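Chapter 4
Fabric Care and the Household
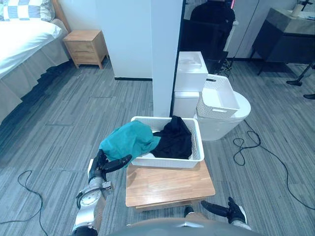 Caring for clothes takes up a regular share of the work in most homes. It also takes water, energy and money. A household that washes 4 loads a week runs more than 200 loads in a year, and each one shortens the life of the clothes by a small amount. Fibers rub against each other, dyes fade, and seams loosen. Good fabric care slows this wear.

This chapter looks at what happens to a garment between one wearing and the next. It begins with fibers. Cotton and linen come from plants and take up water easily. Wool and silk come from animals and can be damaged by heat or by strong detergent. Polyester and nylon are made from chemicals and dry quickly, but they tend to hold body oils. Many garments are blends, and a blend should be treated according to its most delicate fiber.

The second part of the chapter covers sorting, washing and drying. Dark colors are washed apart from light ones, and heavy fabrics apart from thin ones. You will learn to read a care label and to choose a water temperature and a spin speed. A fast spin of 1,000 turns a minute removes a good deal of water from cotton towels - the same setting can leave hard creases in a thin shirt.

The last part deals with cost. We follow two households in the town of Carroll, one with a washer at home and one that uses the Flekema laundromat, and compare what each spends over a year. You will use their records again in Chapter 6.

Key terms
absorbency
blend
care label
colorfastness
detergent
pilling

Before you read
Find the care labels on two garments you own. Write down the fiber content and the washing instructions for each. Keep your notes - you will need them for the activity at the end of Section 4.1.

4.1 Fibers and Their Properties

A fiber is a fine, hairlike strand that can be spun into yarn. Its length, strength and absorbency decide how the finished cloth feels and how it should be washed.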